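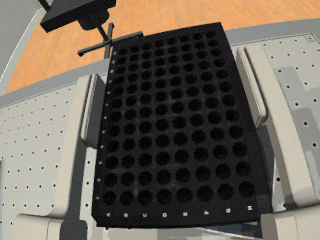

A 96-well rack between the gripper fingers, seen from a camera in the simulator.

Hesta rack handling, simulated episodes

Hesta is a two-finger gripper on a small arm, built on a bench in the shared workshop at Bemik. This folder holds the simulated half of the project: rendered episodes of the arm picking up a 96-well rack from a perforated work surface and putting it down again. The real arm has its own folder and its own README.

Last edited 26/12/2021.

Contents

episodes/ – 2000 episodes, one folder each
scenes/ – 17 scene files with different lighting and rack positions
meshes/ – fingers, pads, rack, perforated board
tools/ – replay and export scripts
notes.txt – build log, mostly about the fingers

Each episode folder has the camera images, joint positions, gripper opening and a short text label for the task. An episode is about 55 seconds long at normal speed. Joint positions are in radians and the gripper opening is in millimeters, measured between the pad faces.

The simulator

Scenes run in Vurketus, which we picked for its contact model. Thin plastic parts pressed between two pads used to jitter badly in the older setup. They still do if the time step is too large, so leave it at the value in the scene file.

The rack mesh has the letters A to H along one short side and one corner cut at an angle. Use the cut corner to check orientation when you replay an episode. The wells are empty in every scene – there is no liquid model here.

Finger and pad colors are set per scene and should not be used to tell one gripper version from another. The version is in the first line of the episode label.
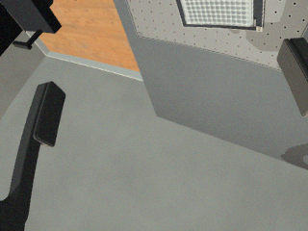 Can I use these episodes with a different gripper?

Replaying them directly will only work if your pads are close to ours in size and opening. For anything else, keep the rack and arm poses and write your own grasp step. The script tools/retarget is a starting point, but it has only been tried with the Strömberg fingers.

Known problems

Scene 6 has the board mesh slightly too low, so the rack drops a little at the start. Skip the opening images or fix the height in the scene file.

Some labels written before April say "plate" where later ones say "rack". They mean the same part.

The replay script does not check joint limits. Do not send its output to a real arm without adding that check.

License

Free to use and change. Keep this file with any copy of the episodes.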